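Dishes, Racks and Trays: Pictures from the Long Table

Wed 10 June

Welcome to the dish page, which I have been promising to put together since January and which is finally here, more or less in one piece. Those of you who have been to one of our Long Table lunches will know how the afternoon goes. We eat, we talk far too long over the last of the rice, Gion Kaufmann tells the story about the ferry again (it gets longer, and I think the weather in it gets worse), and then at some point somebody stands up with a plate in each hand and the second half of the day begins. I have always been fond of that second half. People say things over a dish rack that they would never say across a dinner table, and I've had some of my best conversations with a damp towel over my shoulder.

For anyone new, the Long Table is a lunch club. We started with 6 of us in a borrowed kitchen and a stew that didn't quite stretch, and these days the mailing list has 200 names on it, though thankfully they don't all turn up on the same day! Svenja Strebel does the cooking with whoever she can talk into peeling things, Vinzenz Moser looks after the shopping, and I seem to have ended up with the crockery, which suits me very well. I like plates. I like the odd ones best, the single survivors of somebody's wedding set, the bowl that came with a house.

So these are crockery pictures, with a few words to go with each. Click through at your leisure, and do have a cup of something beside you, as I've let myself run on a bit.
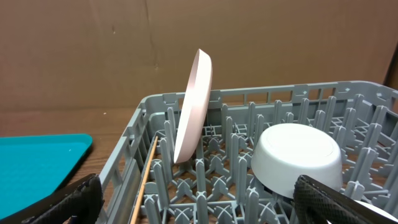

Pink plate and white bowl in the gray rack, plate on its edge and bowl upside down, as it should be.

I know there are two schools of thought about bowls. Konrad Leitner leans his against each other in a long slanting row, like books on a shelf that's missing its bookend, and he will defend this to anyone. My mother turned hers right over with the foot in the air, and so do I, and so will my children if they know what's good for them. The trouble with the leaning method is that it works beautifully until you take out the first bowl, and then you need three hands. The trouble with mine is that a deep foot will hold a little puddle, so give it a wipe with the corner of the towel before you lift the bowl out, or you'll have it down your sleeve.

Plates are simpler, and I'd only ask that you leave a gap between them if there's room. Small plates first, big ones after, and anything long and thin along the side where it can't roll under everybody's elbows. If you're drying at home and haven't a proper rack, a folded towel does perfectly well, and Seema Rastogi swears by a cooling rack from the baking drawer set over a tray. I tried it over the winter and was quite won over, although I did then have nowhere to cool the biscuits.

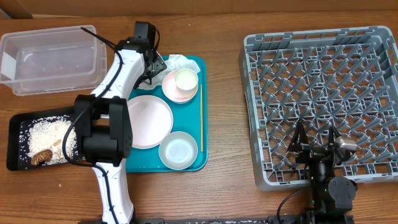 Trays are the part of the business I've come round to most slowly. For years I carried things to the rack two at a time and thought trays were for hotels and for people in bed with a cold. Then Svenja pointed out how many trips I was making, and I've been a tray person ever since, to the point where my family has asked me to stop buying them. The teal one is my favorite for clearing, with its rounded corners and enough room for several dishes together, and the small pink plate and a crumpled napkin can ride along with the rest. Take the napkins off before anything gets near the water, please. The black tray has the loose rice on it, with that lovely ridged brown piece that looks so much like a mushroom tucked into one side. Rice wants gathering up before you wipe the table, for a damp cloth only pushes the grains about and you'll be finding them in the grain of the wood until the following lunch.

If you have a dish with a story to it, bring it along next time and tell me while we wash up. I'm usually the one with the towel.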